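Ticket 3008: Skolance thermostat keeps dropping off wifi
Opened September 2018
Status: waiting on customer

Hi again! I'm back with the same problem, sorry to be a pest. The Skolance in the bedroom hallway lost its connection overnight again, and the Prurnis app just gives me error 345 and a spinning circle. The heat still runs fine if I walk up and poke the buttons, it's only the app side that's dead.

What I've tried so far (some of this is from your help page, some is me guessing):

Power cycled the router and left it off for 2 full minutes. It came back for an evening and then dropped again.

Deleted the thermostat from the app and added it back. That took four tries, and the pairing code kept timing out on me.

Moved the router off the Paewai extender and onto the main line. No change that I can see.

Changed the wifi channel. I was pretty hopeful about this one! Got a day and a half out of it.

Your last reply asked for the firmware number and what the room is like. Firmware says 31, and the app swears that's the newest. The room is carpeted and sits at the far end of the house, with one closed door between it and the router.
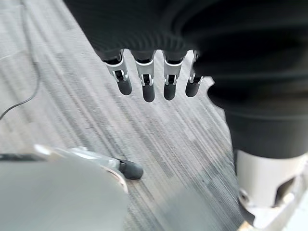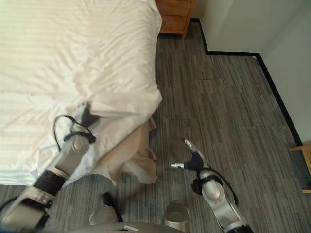

Attachments (2): bedroom, carpet and bed

One more thing I noticed while I was poking around. The drops seem to happen when the schedule switches from day to night. I turned the schedule off to test that and it's been connected ever since, but I'd really like my schedule back (I get up early and it's chilly in there). Could it be the schedule sync and not the wifi at all?

I also have an old Grusel hub still plugged in from the last setup. It isn't paired with anything, but it does put out its own network. Should I unplug it? I haven't touched it yet in case you want logs first.

I can run more tests in the evenings. Just tell me which menu the logs are in, I looked under Settings and under Device and came up empty both times.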